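The case against fixing the old tower
By Sheena Ogilvie

My neighbor Aidan Brophy believes every desktop computer deserves one more chance. He has said so at two barbecues and once through my car window. 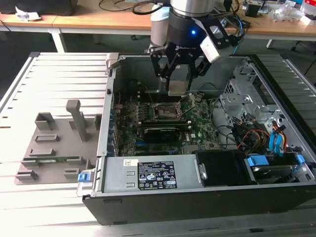
I used to agree with him. Take the side off, clean out the dust, lift the heatsink, put fresh paste on the processor, close it up, and you have kept a perfectly good machine out of the scrap pile. It sounds thrifty. I am no longer sure it is.

Start with the money. Last September I paid $12 for a tube of thermal paste and then $100 for more memory and a drive, all to revive an office tower I had been given for free. A used one that already had those parts was sitting in a shop in Potley for less than I'd spent. I had a nice afternoon, I'll grant you. I also had a computer that took its time opening a spreadsheet.

Then there's the talk about how easy it is. The repair crowd loves to say that desktops come apart like toy bricks. Some do. But a processor socket is a fussy thing, and a heatsink has to go down flat and stay there. Thenmozhi Rao, who ran the repair bench at my library for years, told me she'd seen more boards ruined by confident people than by age. She keeps a jar of bent odds and ends to make the point.

And what are we saving? Old power supplies waste electricity. Old hard drives wear out, usually with somebody's tax returns on them. A tower that can't run a current operating system safely shouldn't be anywhere near a bank password, however clean its fan is.

Aidan's answer is that making a new computer uses far more material than mending an old one. Fine. I'd like to see that sum done with a real family, one that gives up on the mended machine in the spring and buys the new one anyway. That was my household. We got both.

I'm not telling anyone to stop. If you enjoy it, enjoy it, and call it a hobby. Just wipe the drive first, and ask the person you're fixing it for whether they want it back. My sister didn't. It's in my garage, under the camping gear, and Aidan has offered to take a look.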